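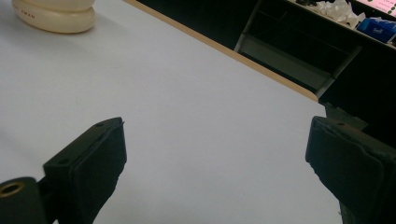

The pads are the part that wears out first, according to the student who has built most of the hand-held grippers for the robotics club at Hedlund. She is in her second year, and the club has been her main project since August.

"People ask about the software," she said. "I spend my evenings on rubber and screws."

The club has 18 members and meets in a shared workroom. They are preparing for the Lorden, a regional contest in which teams teach an arm to pick up household items and put them down again. A person does each task first with a gripper held in the hand, and the recordings are used to train the arm.

So far the team has made 164 recordings. She would like more, but each one has to be checked.

"If you move too fast, it's no good to us," she said. "You learn to be slow. Some people can't stand it."

The grippers follow a plan called Flindden, passed down from last year's team. This year's members changed the fingers seven times – mostly small changes to the angle and the screw holes. The hardest argument was over how thick the pads should be.

"I wanted thin. I lost," she said.

Last year the team entered as Cindier and finished with 56 points. She didn't want to guess at a score this time. Her next job is a second set of fingers, and she had yet to cut the pads for them.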